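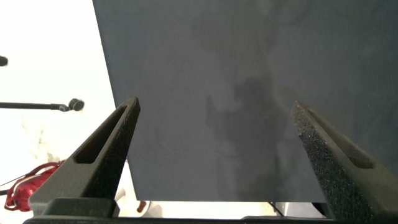

Section 5. Fitting and Checking the Fingers

Your Stisa gripper ships with its fingers in a separate bag. The bag is small and the box is large, so look under the foam before you write to us.

Have these ready before you start:

The gripper body, already bolted to the arm (see Section 4)
One left finger and one right finger
Two grip pads
The short hex key from the tool pouch
A clean, dry cloth
A flat surface with decent light and no coffee on it

CAUTION: Disconnect power to the arm before putting your hands near the gripper. The stop button pauses motion. It does not disconnect power, however firmly you press it.

5.1 Attaching the fingers

1. Open the gripper fully using the Release setting on the hand controller, then switch off the arm and unplug it.

2. Find the letter stamped on the foot of each finger. L goes on the left as you look out along the gripper from the wrist. If you are standing in front of the arm and looking back at it, L goes on your right. Most returned units marked "fingers defective" have been two perfectly good fingers that swapped places.

3. Slide the left finger onto its rail until it clicks. Do the same with the right.

4. Put in the retaining screws and turn them until snug, then give each one a further quarter turn. The screws are steel and the threads they go into are softer. You can guess who wins.

5. Wiggle each finger. A little flex at the tip is normal. Movement at the foot means the finger is not on the rail, and you should go back to step 3.

NOTE: Fingers from the older De Luca gripper fit the rail and will even click. They are 2 mm shorter and close on nothing. Please don't use them.

5.2 Applying the grip pads

1. Wipe the inner face of each finger with the dry cloth. Do not use glass cleaner. It leaves a film the adhesive dislikes.

2. Peel the backing from one corner of the pad and line that corner up with the tip of the finger.

3. Lay the pad down slowly toward the foot, pressing as you go. You get one good try. You may get a second one if you are quick and have short fingernails.

4. Press the whole pad firmly with your thumb for 74 seconds. Our adhesive supplier in Hirkow insists on this number and has never told us why it isn't 75.

5. Repeat for the other finger, then leave the gripper alone overnight.

Replace the pads after 200 hours of gripping, or sooner if the edges lift. Pads are sold in pairs and should be changed in pairs — a new pad opposite a worn one pulls every object slightly sideways.

5.3 Setting the wrist camera view

The wrist camera needs to see both fingertips and the space between them. It can't help you line up on an object if it is busy admiring the ceiling.

1. Plug the arm back in, switch it on and open the gripper fully.

2. On the tablet, choose Setup, then Wrist View.

3. Loosen the camera thumbscrew and tilt the camera until both tips show on the screen, one on each side of the center line. The gripper base should appear as a bar along the bottom.

4. Tighten the thumbscrew and check the picture again. Tightening it moves the camera, so allow for a bit of back and forth.

5. Tap Save View. The tablet will ask whether you are sure. It asks this about everything.

NOTE: Large dark surfaces close to the camera can fool the automatic exposure, leaving the fingers dim and whatever is behind them very bright. If this happens, switch Exposure to Manual and raise it until you can tell finger from background.

5.4 First close

1. Clear the space between the fingers. Move stand arms, straps and cables out of the arm's reach. The gripper has no opinion about what it picks up, and a cable is as good as anything.

2. Set Force to Low and Speed to Low.

3. Tap Close. The fingers should meet at the tips first.

4. Tap Open. Repeat several times and listen. A soft hum is fine. Clicking means a finger is not seated. Grinding means stop, unplug the arm and call the Patville service desk.

CAUTION: Do not test the grip on your own finger. Low force is low for a robot.

If the tips miss each other, go to Section 6, Alignment. If they meet squarely, you can skip Section 6, though the section on emergency stops after it is still required reading.

Manual revision: August 14, 2026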